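Proketti Newsroom Guide
Section 4: Setting up the police log desk

Last revised May 16, 2021
Maintained by Theda Wendt

This section covers the police log desk in Proketti, from connecting a log to publishing the first incident brief. You need an editor account. Reporter accounts can write and file briefs but can't open the settings used here.

If your newsroom is moving over from Dakden, read Section 3 first and finish the import. Incidents imported after the desk is turned on get new case numbers, and the links in your old stories will break.

Before you start

Have these ready:

The address of the log your police department publishes, or the mailbox where the daily log arrives.
A list of the precincts or beats you cover.
Your house rules on naming people who have been arrested but not charged.
The name of the editor who approves crime copy after hours.

4.1 Connect a log

1. Sign in and open Desks, then Police Log.
2. Click Add Source.
3. Choose Web Page, Mailbox or Manual Entry.
4. Type a name for the source. Use the name of the department and the kind of log, such as Trorkumcombe Police, Daily Log.
5. Paste the web address or the mailbox address in the Location field.
6. Click Test. Proketti shows the most recent entries it can read.
7. Compare the test entries with the log itself. Check the date, the time, the block and the offense.
8. Click Save.

Note: Some departments post the log as a scanned page. Proketti can't read scans. Choose Manual Entry for these and have the early reporter type them in.

Note: The source list holds up to 84 sources. Paused sources count toward the limit. Deleted ones don't.

Caution: Don't connect a live dispatch feed as a log. Dispatch calls are unconfirmed, and many of them are closed with no report taken.

4.2 Match the fields

Departments label things differently. One log says "Occurred" and the next says "Reported," and they aren't the same time. A burglary found on a Monday morning may have happened any time over the weekend.

1. Open the source and click Fields.
2. Match the time of the incident to Occurred. If the log gives only the time of the report, match it to Reported and leave Occurred blank.
3. Match the address to Block. Proketti rounds house numbers to the block by default.
4. Match the offense to Type.
5. Match the report number to Case. If the log has no report number, select Assign Number.
6. Click Save Fields.

Assigned numbers start at 2177 on a new desk. You can change the starting number until the first brief is published. After that it is locked.

Caution: Leave block rounding on for assaults, domestic calls and anything involving a minor. Turning it off for the whole source turns it off for these too. To show an exact address for one incident, such as a store robbery, use the Address setting inside that brief.

4.3 Set the offense list

Proketti comes with a standard list of offenses in plain language. Most newsrooms keep it and add a few local items.

1. Open Desks, Police Log, Offenses.
2. Look through the list for wording your paper doesn't use. Click any item to edit it.
3. To add an item, click New Offense and type the term from the log on the left and your wording on the right.
4. Set each item to Publish, Review or Hide.
5. Click Save List.

Publish sends the entry straight to the drafts folder. Review sends it to the approving editor. Hide keeps it in the archive, where it can be searched but not published.

We recommend Hide for mental health calls, welfare checks and missing persons who have been found. Sexual offenses should be set to Review at the least.

Note: Robbery, burglary and theft are three separate items. Please don't merge them. The weekly totals use these items, and a merged list can't be split again later.

4.4 Assign reporters and editors

1. Open Desks, Police Log, People.
2. Click Add and choose a staff member.
3. Select Reporter, Editor or Night Editor.
4. Tick the sources this person covers.
5. Repeat for the rest of the desk, then click Save.

At least one person must be set as Night Editor. The desk won't turn on without one. If the night editor doesn't open a Review item within 50 minutes, Proketti sends it to the next editor on the list.

Desk alerts go out by text message and e-mail. Each person can turn off one of the two under My Account but can't turn off both.

4.5 Write the first brief

1. Open the drafts folder and choose an entry.
2. Click Write Brief. The top of the form fills in with the type, block, date and time.
3. Write the lead in the Lead field. Say what happened, where and on what date.
4. Fill in the Attribution field. A brief with no attribution can't be filed.
5. Add injuries and condition, if police or the hospital gave them. Leave the field blank if they didn't. Don't type "unknown."
6. Add a description of a suspect only if it is specific enough to be of use to readers. Height and clothing alone usually aren't.
7. Set Arrest to Yes, No or Not Stated.
8. Click File.

The words "according to police" are added at the end of the lead if the attribution is a department. Delete them if you have already worked the attribution into the sentence, or they will appear twice.

Caution: The Names field is closed until Arrest is set to Yes. Opening it puts the brief on Review, whatever the offense is set to. Check the spelling and age against the charging document.

4.6 Corrections and follow-ups

1. Open the published brief and click Amend.
2. Choose Correction, Update or Outcome.
3. Type the new text. The old text stays in the history.
4. Click Publish Amendment.

Use Correction when the brief was wrong. Use Update when there is more to report. Use Outcome when a case is dropped, dismissed or decided in court. An outcome is shown at the top of the brief, above the lead, and is sent to search engines the same day.

Proketti can remind you to look for outcomes. Under Desks, Police Log, Reminders, select Named Arrests and choose how often. The reminder goes to the reporter who filed the brief, or to the desk if that person has left.
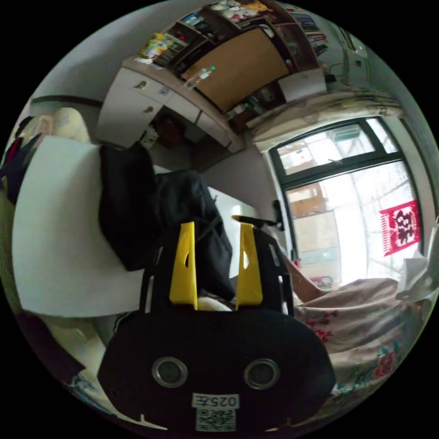
Reading time: 9 minutes

4.7 Add the desk to your site

1. Open Site, then Blocks.
2. Drag Police Log onto the page where you want it.
3. Choose List or Map.
4. If you choose Map, set the center of the map and the widest zoom. Readers can't zoom closer than one block.
5. Click Preview and check the page on a phone.
6. Click Publish Page.

Note: The map block needs the Prosser theme. On older themes the block shows as a list.

Comments are off for all police log pages. To turn them on you need an administrator, and we advise against it on any brief with a name.

4.8 Turn on the desk

1. Return to Desks, Police Log.
2. Check that every source has a green mark.
3. Click Turn On.
4. Wait for the first log to come in. Web sources are read every hour. Mailboxes are read as mail arrives.

If something is wrong

A source has a yellow mark. The log has been read but no new entries were found. Small departments may skip a day. Check the department's page before changing anything.

A source has a red mark. The page has moved or the mailbox password has changed. Open the source, correct the Location field and click Test.

Entries appear twice. The department has reposted the log with a new file name. Select both entries and click Join.

Times are off by an hour. Open Site, Clock, and check the time zone.

The old December entries are missing after a Dakden import. Run the import again with Archive ticked.

For help with this section, write to Magdolna Dudás at the Proketti support desk. Include the name of the source and the case number. Don't send names from unpublished briefs.

Next: Section 5, Court calendars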